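Ondero: Final Report, Household Tasks in Simulation
Robotics Project Course, second semester

1. What we said we would do

Our proposal promised a program that could be given a short order ("bring the mug to the table") and would carry it out in a simulated apartment. We called the program Ondero. The proposal also said the result would be "ready for transfer to a real home robot." I wrote that sentence in September and would like to withdraw it. Nothing in this report shows that Ondero would work outside the simulator, and a fair part of it shows that it barely works inside.

We did not build the simulator. We used the Gromby room set, which comes with furniture and small objects already placed, and a planner left over from last year's group, which they named Cinora. Our own work was the part in between: turning an order into a list of steps, checking after each step whether it had been done, and trying again if it had not.

2. The apartment

Most of our runs took place in the kitchen and dining area. The orders used things that were already there, mainly on the island and on the long table: apple, mug, bottle, cup, spray bottle. We left the chairs alone after the first weeks. One of them is transparent, and the depth reading went straight through it, so the planner drew paths across the seat.
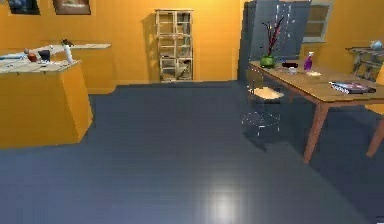 Cormac Quinlan asked at the midterm review why anyone should care whether a program can move a mug in a room where the floor is perfectly flat and the mug weighs whatever the file says it weighs. We did not have a good answer then. The one we have now is that a simulator is a cheap place to find stupid mistakes, and we found plenty. It is a poor place to prove that no mistakes are left, and we ask that our numbers be read with that in mind.

3. Results

We ran 200 orders in the final test. Ondero reported success on 138 of them. This is the figure on our poster, and it is too kind to us. After the poster was printed we replayed every run that had been marked as a success and looked at where the object ended up. Only 101 held up.

The gap comes from our own checking step. It asked whether the object was within a set distance of the target, and it measured that distance along the floor plan, ignoring height. A mug that had fallen beside the table passed. So did a mug still held over the table when time ran out. We should have caught this in the first month, and would have if anyone had watched the replays instead of reading the summary line.

The retry feature, which took up most of our second month, is harder to judge. It rescued 7 runs that would otherwise have failed. It also made failing runs much longer, and in several of them the second attempt knocked over something the first had left standing. I am not convinced it was worth the time. Folasade disagrees, and her section follows.

4. The bathroom runs
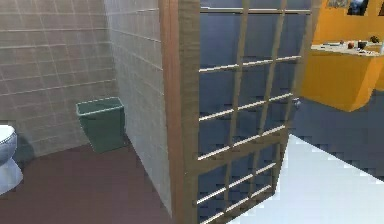 Section 4 by Folasade Okeke

I wanted at least one group of orders that crossed from one part of the apartment to another, so I wrote a set that ended at the green waste bin in the bathroom. The order was always of the form "take the apple from the counter and put it in the bin."

The trouble was the walls. From some viewpoints the program could see the counter through the wooden lattice beside the tiled partition. Its map treated the openings in the lattice as open space, which they are, and then as space the robot could pass through, which they are not. It kept choosing the short way. Retrying did help here, as a blocked path was marked as blocked and the next attempt went around. That is my argument for keeping the feature. I admit that a better map would have done the same job with less code.

I also have doubts about the bin itself. It stands in a corner against two tiled walls and never moves between runs. By the end I suspected we had tuned the drop position to that one corner. I moved the bin a short distance in a copy of the room and the drops got worse. We ran out of time to test this properly, so I can't put a number on it.

5. What we would change

Fix the checker before collecting any results. Move the objects between runs. Drop the natural wording of orders, which looked good in the demo and was never tested beyond a handful of sentence patterns we had written ourselves.

The Ekwueme lab has offered next year's group a few afternoons on its mobile base. We suggest they take one of our plainest orders, cup from table to counter, and run that before promising anything else. The code and the replays are in the course folder, including the failed runs. The poster file there still has the old figure on it and needs to be replaced.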